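The Refill Shelf
How I stopped fighting with floppy pouches and learned to love a plain square tub

The soap aisle at the Monum store in Furville used to be all bottles. Now half of it is bags. Hand soap, dish soap, laundry liquid, shampoo, even rice and sugar a couple of aisles over - all of it slumped on the shelf in soft plastic pouches that fall over if you breathe on them. I started buying them because they were cheaper. Then I had 10 of them under my sink, all leaning on each other like people on the last bus home, and every time I reached for one the other nine came out too!

So this is the story of how I got a refill shelf, which sounds very grand and is really one board in a closet in my apartment in Irndale. I'm quite proud of it anyway.

My first idea was a basket. Everybody's first idea is a basket. I bought a nice deep one and dropped all the pouches in standing up, and for one evening it looked like a page out of a catalog. Then I used some dish soap, and that pouch got thinner and slid down behind its neighbors, and I forgot I owned it and bought another. I did the same thing with the hand soap. (I have moved twice with the same bag of lavender hand soap, so I know what I'm like.)

My second idea was clips. I clipped the pouches to a wire rack by their top corners, and they hung there looking like laundry. It works all right for dry stuff, and I still do it with pasta. Liquid is too heavy, though. The clip creeps, the corner folds over, and one morning there's a thump in the closet.

What I do now is keep one pouch to one tub. A pouch wants something to lean on, and a square container with straight sides gives it four walls to choose from. Round ones waste the corners and roll around in the cupboard besides. I like see-through ones with a bit of a rim, so I can pick them up with wet hands and tell from across the room whether there's anything in them. Mine came from a little housewares place called Fikre that sells them loose in a bin by the register, no lids, no labels, and I went back twice for more.

Before anything goes into a tub, I clear a table and put down a big sheet of paper. I got this habit from wrapping presents and it has saved me a lot of wiping. Light paper is best, as any drip shows up right away, and when you're done you fold the whole thing in on itself and carry it to the trash. Newspaper will do in a pinch but the ink comes off on a damp pouch, and then on you, and then on the light switch.

Then I go through the pouches one at a time. I squeeze each one from the bottom up with the cap shut, so whatever is left gathers at the top, and I give the seams a good feel. A pouch that's sticky along a seam gets used first. The ones that are nearly done I stand upside down in a mug overnight. You would not believe how much shampoo lives in the bottom fold of a pouch.

I also look for the code. Most of these bags have one printed somewhere, a string of numbers by a seam or up along the side, and I ignored them for years. Some read like dates and some don't, and a few look like my cat walked across the keyboard. I don't try to crack them. If two bags of the same thing have different codes I just put the one I bought first in front, and I write the month I opened it on a piece of masking tape. My oldest piece of tape says June. We won't discuss which June.

Turning a bag over to find that code takes more patience than you'd think, too. They fold up under themselves the second you let go of a corner, and the barcode always ends up on the bit that's curled away from you. Both hands, good light, coffee afterward. 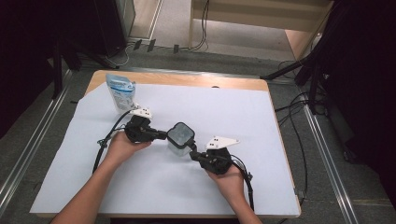
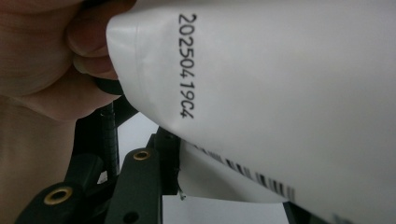

Top, a see-through square container held just above the paper, and a blue-and-white pouch at the back left; bottom, the printed code on a white bag.

The whole job takes me one side of a record and part of the other. I have 5 tubs in the closet now, in a row at eye level, dish soap on the left because I go through it fastest. The basket holds onions. And if you're in Furville on a weekend, the Monum there puts its big laundry pouches on the bottom shelf, way in the back, where they've all fallen over and you have to kneel down to get one.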